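Accueil > Espace presse > Communiqués > Achats et équipements

Août 2019
Par le service communication de Grerilent

COMMUNIQUÉ DE PRESSE

« Livraison en 2 jours », « garantie totale », « sans engagement » : Grerilent a relu les petites lignes des fournisseurs de bureau

Les catalogues de fournitures et de mobilier professionnel promettent beaucoup en première page. Grerilent, cabinet de conseil en achats pour les petites entreprises, publie un guide gratuit consacré à ce qui se trouve dans les dernières : conditions générales de vente, annexes tarifaires, clauses de reconduction. Nous l'avons préparé à partir de 18 contrats types recueillis depuis février auprès de nos clients. Le résultat ne nous a pas rassurés.

Des délais qui commencent quand le vendeur le décide

Prenons la livraison en 2 jours. Dans plusieurs des contrats relus, ce délai court à partir de la « validation définitive » de la commande, expression que le document ne définit nulle part. Un client qui commande du papier ou des cartouches peut donc attendre une semaine sans que le fournisseur soit en retard, du moins sur le papier. Quant aux pénalités, elles prennent le plus souvent la forme d'un avoir, à utiliser chez le même vendeur et dans un temps limité.

Nous recommandons de faire inscrire une date de départ vérifiable : celle de l'accusé de réception par courriel, par exemple. Un fournisseur sûr de sa logistique ne devrait pas y voir d'inconvénient. S'il en voit un, l'acheteur aura appris quelque chose.

La remise, cette vieille connaissance

Une remise de 20 % n'a de sens que si l'on connaît le prix auquel elle s'applique. Or le tarif de référence est souvent révisable à tout moment, « selon l'évolution du marché », alors que la remise, elle, est figée pour toute la durée du contrat. L'acheteur conserve son pourcentage et paie davantage. Nous avons aussi relevé des remises réservées à une liste d'articles que le vendeur peut modifier seul, par simple mise en ligne.

Le guide propose une méthode assez terre à terre : dresser la liste des articles réellement commandés dans l'année, demander un prix net pour chacun et oublier les pourcentages. C'est fastidieux. Les commerciaux n'aiment pas beaucoup cela non plus.

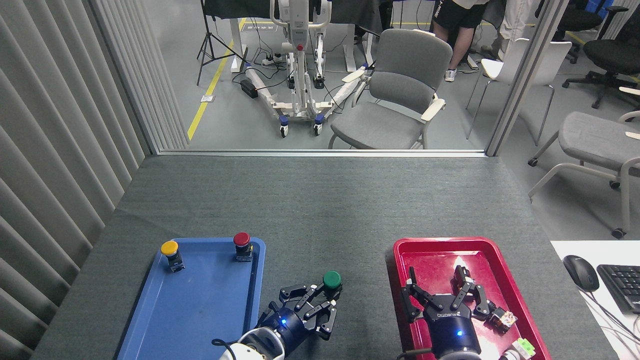 Une garantie à géométrie variable

Sièges, plans de travail, caissons, petit électroménager de salle de pause : presque tout est « garanti ». Reste à savoir quoi. Les mécanismes sont parfois couverts mais pas les revêtements, la pièce est prise en charge mais pas le déplacement, et l'usage « intensif » fait tomber l'ensemble. Un siège occupé toute la journée par un salarié relève-t-il de l'usage intensif ? Sur ce point, 4 contrats de notre lot ne permettent pas de répondre. On peut soupçonner que la question se règle le jour de la panne, et rarement en faveur de l'acheteur.

Sans engagement, mais avec préavis

La formule « sans engagement » accompagne volontiers les abonnements : fontaines à eau, machines à café, entretien des imprimantes. Elle cohabite avec un préavis de plusieurs mois et des frais de reprise du matériel. Nous laissons chacun juger du vocabulaire. Le guide reproduit un modèle de lettre de résiliation et un calendrier à remplir, à afficher près du bureau de la personne qui signe les factures.

Deux outils joints au guide

Le tableur Pernari sert à comparer des prix nets, article par article. La grille Gamix passe en revue les clauses à faire préciser avant signature. Ni l'un ni l'autre ne remplace la lecture du contrat, et nous nous méfierions de quiconque prétendrait le contraire. Ils ne remplacent pas davantage l'avis d'un juriste lorsque les montants le justifient.

Le guide est publié aux éditions Lungu, en version numérique. Il peut être demandé gratuitement au moyen du formulaire de l'espace presse — sans numéro de téléphone obligatoire. Une version imprimée est envoyée aux rédactions sur demande.

À propos de Grerilent

Grerilent conseille les petites entreprises dans leurs achats courants. Le cabinet est rémunéré par ses clients et ne perçoit aucune commission des fournisseurs.

Commentaires

compta_69
Le coup de l'avoir, on l'a eu deux fois. Il était périmé avant la commande suivante.

Papeterie du Port
Tous les fournisseurs ne font pas cela. Nos tarifs nets sont affichés en boutique, il suffit de les lire.

mireio
Et vos propres conditions générales, elles sont où ? Je ne les trouve pas sur le site.

compta_69
@mireio tout en bas de la page, en gris clair.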